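The man who doesn't believe in your meal kit

Demetrius Ferreira has canceled 16 meal kit subscriptions, and he signed up for every one of them meaning to stay. He used to buy produce for Boser, a small grocery chain, and now he writes a newsletter about what food companies promise and what lands on the doorstep. It has 3810 readers. I went in ready to argue with him, having kept my own Skadance box going for most of a year.

"You like it because it's dinner and you didn't have to think," he said. "Fine. Say that. Don't tell me you're saving money."

He had done the math on his latest Skadance order, which came to over 2000 calories for two people and cost more than he would spend on groceries in three days. I asked whether he had counted the waste a normal shopper throws out. Half a bunch of cilantro, the sour cream with fur on it.
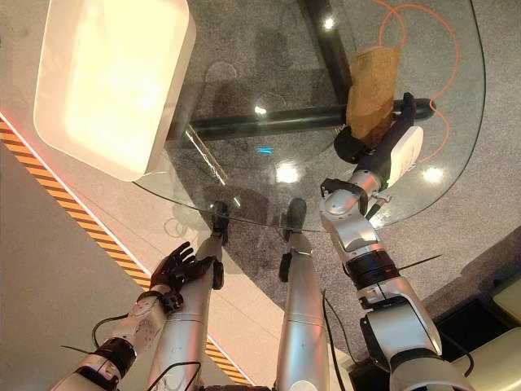
"Everybody brings up the cilantro," he said. "How much is it? A dollar? You could throw out a bunch a week and still come out ahead. They found the one herb people feel guilty about and built a business on it."

I think he's too quick there. Guilt is a real cost, and so is the half hour spent standing in a store wondering what goes with leeks. When I put this to him he shrugged and said the kits could sell a list of recipes for much less if that was the problem they wanted to fix. Rutherford tried that, I pointed out, with its plan-only option. He had tried it too. He gave it one star, mostly over a chicken dish that called for "a splash" of five different things.

"A splash of what size? Who is splashing?"
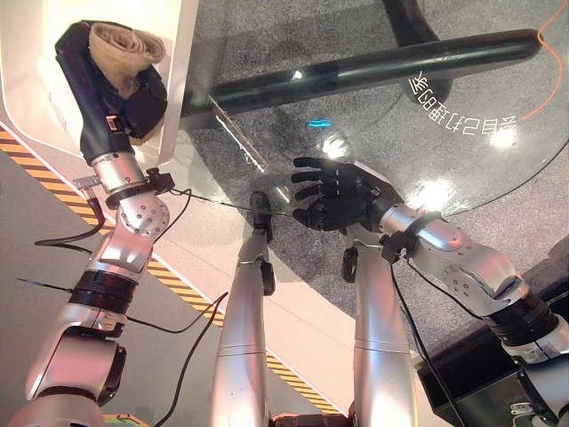 He is softer on the people who pack and deliver the boxes, and on anyone who can't easily get to a store. His own mother gets the Greltness box and he has stopped mentioning it at dinner. "She's 81 flights of stairs from the nearest onion, to hear her tell it. I'm not going to win that one."

What bothers him more is the word "fresh." At Boser he saw green beans sold as fresh that had been in cold storage long enough to need a name. He doubts the kits do better, though he admitted he has no proof of it, and I couldn't get him past "I know what an old bean looks like."

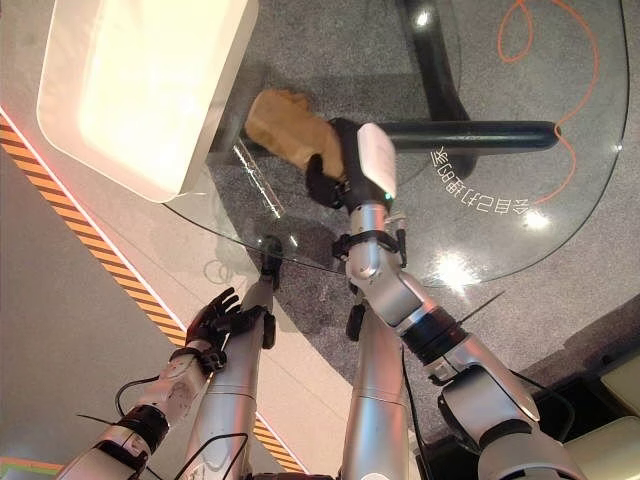

We talked for a while about the discounts. The first box is cheap, the second less so, and by the fourth you are paying full price for two carrots and a packet of soy sauce. Ferreira says most of his reader mail is about this – people who meant to cancel and forgot. One woman wrote that she was charged during the whole month she was out of the country.

"Is that a food company?" he asked. "Or is it a gym?"

I asked what he eats himself. Beans, mainly, and eggs, and a pork shoulder when it goes on sale. He cooks on the same two burners every night and repeats meals without shame. It sounded a little bleak to me and I told him so.

"It's January," he said. "What were you hoping for, peaches?"

I still have my subscription. I did go back and check what I was paying for it, and I've skipped the next two weeks.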